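電子機器の寿命と修理 第2部 講義資料
第4回 コンデンサの劣化と、修理する・しないの判断
担当:インマクラダ・キンタナ(演習担当:森川明彦)

はじめに

前回は、製品が捨てられる理由を三つの種類に分けました。こわれた、古くなった、あきた、の三つです。今日は一番目の「こわれた」について、部品のレベルまで下りて考えます。私の日本語で分かりにくい所があれば、授業の途中でも遠慮なく手を上げてください。漢字の間違いも歓迎します。

1. 寿命を決める部品

製品の寿命は、いちばん弱い部品によって決まることが多いです。半導体は、正しい条件で使えば長く働きます。それに対して、電解液を使うアルミ電解コンデンサは、使わなくても少しずつ変化する部品です。中の電解液が封口ゴムを通って外へ出て行き、静電容量が小さくなり、等価直列抵抗(ESR)が大きくなります。

温度の影響はとても大きいです。よく使われる目安として「10℃2倍則」があります。使用温度が10℃下がると、期待される寿命が2倍になるという考え方です。式で書けば次のようになります。

L = L0 × 2^((T0 − T) / 10)

L0は定格温度T0における保証寿命、Tは実際の使用温度です。たとえば温度を20℃下げることができれば、寿命は4倍と見積もります。ただし、これは目安ですから、リプル電流による自己発熱を忘れてはいけません。Tには周囲温度だけでなく、自己発熱の分も考えて入れます。
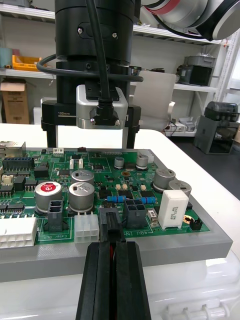
図1 アルミ電解コンデンサを載せた基板と黒い角形コネクタ

2. 劣化の見つけ方

外から見て分かる劣化と、測らなければ分からない劣化があります。

外から見て分かるもの:頭部のふくらみ、防爆弁の開き、根元の液もれの跡、基板の変色。
測って分かるもの:容量の減少、ESRの増加、漏れ電流の増加。

学生の皆さんは、頭がふくらんでいなければ良品だと判断しやすいです。去年の演習レポートにも、そのような書き方がいくつもありました。しかし、外観が正常でもESRが大きくなっている部品は珍しくありません。外観検査は「悪いものを見つける」方法であり、「良いことを証明する」方法ではない、と覚えてください。

測定の前には必ず電源を切り、放電を確認します。基板に付けたままの測定(インサーキット測定)では、並列につながっている他の部品の影響を受けます。値が疑わしいときは、部品を外してからもう一度測ります。

3. コネクタの問題

修理の現場では、コンデンサの次に接触不良の話がよく出ます。接触不良には、酸化、微摺動摩耗(フレッティング)、はんだのクラックなど、いろいろな原因があります。症状が時々しか出ないので、診断に時間がかかります。コネクタを抜き差ししたら直った、という報告は要注意です。酸化した表面がこすれて一時的に接触が回復しただけで、原因は残っているかもしれません。

抜き差しのときの注意を書きます。
・電線を引っぱらず、ハウジングを持つ。
・ロックの有無を先に確認する。
・基板がたわまないように、まっすぐ力をかける。
・コネクタの向きを記録してから外す。 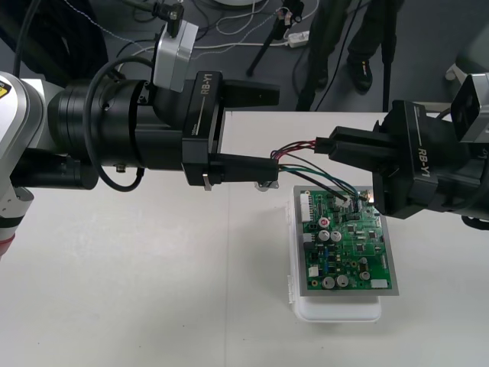 図2 白いトレイに置いた基板での作業

4. 事例:ストーヴゲート地区の修理窓口

配布資料のテハダ報告書から、数字を少し紹介します。ストーヴゲート地区の修理窓口が受け付けた家電は659件でした。そのうち、電源部のコンデンサを原因とするものが54件ありました。割合にすると約8.2%です。

この数字を見て、少ないと思いますか、多いと思いますか。森川先生は「少なすぎる」という意見です。窓口では原因の欄に「電源が入らない」とだけ書かれた記録が多く、その中にコンデンサの故障がかくれている可能性があるからです。私はこの意見に半分賛成です。残りの半分は、ヒューズやスイッチの故障も同じ欄に入ってしまうので、そこまで強くは言えないと考えます。

統計を読むときは、何を数えたかと同じくらい、どのように分類したかに注意してください。

5. 修理するか、しないか

判断の基準として、この授業では次の簡単な式を使います。

修理の費用 = 部品代 + 作業時間 × 時間単価 + 再故障の期待費用

最後の項がよく忘れられます。一つのコンデンサがだめになった基板では、同じ温度で同じ時間働いた隣のコンデンサも弱っていると考えるのが自然です。一つだけ交換するか、同じ系統を全部交換するか。部品代は小さく、作業時間が大きいので、多くの場合は全部交換したほうが安くなります。ただし、多層基板では部品を外すときにスルーホールを傷めるおそれがあり、交換の数を増やせば危険も増えます。

ドランデロ式の判定表(配布資料の最後のページ)は、この点を「作業リスク」という列に入れています。演習では、この列を空白にしないでください。

用語の確認
静電容量:電荷をためる能力の大きさ。
ESR:コンデンサを抵抗が直列に入ったものと見たときの、その抵抗の値。
リプル電流:直流に重なって流れる交流成分の電流。
封口ゴム:電解コンデンサの口を閉じるゴム部品。

課題
(1)保証寿命の温度より20℃低い所で使うコンデンサについて、自己発熱が無い場合とある場合の寿命を比べなさい。自己発熱の値は各自で決め、その理由も書くこと。
(2)テハダ報告書の分類表を読み、直したほうがよい項目を一つ選んで、新しい分類を提案しなさい。
提出は学習システム「ポリス」から。手書きの場合は、読みやすい字でお願いします。次回はパワーポイントを使わず、板書で熱設計の話をします。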